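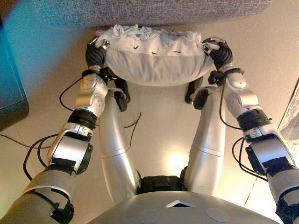 Trambridge Sewing and Mending Circle
Minutes of the January meeting, held in the upper room at the Wurnis Hall

The chair opened the meeting at 7.15 pm and wished everyone a happy new year, with a special welcome to the three new members who had braved the stairs and the draught. Eighteen members attended. Apologies had come from several who were down with the cold that has been going round, and we all send them our love and hope to see them back with their needles soon.

Minutes of the last meeting
These were read and agreed, with one correction. The raffle prize was a button tin and not a biscuit tin, although it had been a biscuit tin to begin with, and there was a good deal of friendly discussion before we settled on the wording.

Money
The balance stands at £2,294, which is healthier than any of us expected after buying the new ironing boards. Most of the increase came from the winter sale, where the draught excluders went before lunch and the lavender bags were not far behind (well done to everybody who stuffed those, our fingers smelt lovely for days!). It was agreed to put a little aside for servicing the machines, as the older of the two overlockers has started dropping stitches again and makes a noise like a cross goose.

Room hire
The Wurnis Hall has written to say that the evening rate will go up by £3 a session from the spring. Members felt this was fair, considering that the heating now works on most evenings. A request will go back asking whether we might have the use of the big cupboard on the landing, so that the fabric boxes needn't travel home in people's cars every time.

Spring project
We had a long and very enjoyable talk about this. The suggestions were patchwork bags for the library, bunting for the Gagnon Road fête, and lap quilts for the day centre at Rasham. The quilts won by nine votes, with the rest split between the other two. The day centre has asked for washable cottons, nothing too slippery, and no loose buttons, please. Members with spare wadding are asked to bring it along next time, and it doesn't matter if it is in odd lengths as we can join it. A cutting-out evening will be arranged once we know how much fabric we have between us.

Teaching evenings
The darning class was full and there is a waiting list, so it will run again in March. Somebody asked for a session on putting in zips, and this was met with such a groan from around the room that it was felt there must be a need for it.

Any other business
The good shears have gone missing from the green box. Would everyone kindly look in their bags.
Tea money stays as it is. Thank you to whoever brought the ginger cake, and the recipe has been asked for.

The meeting closed at 8.50 pm. The next one will be in February in the same room, and members are reminded to bring their own mugs.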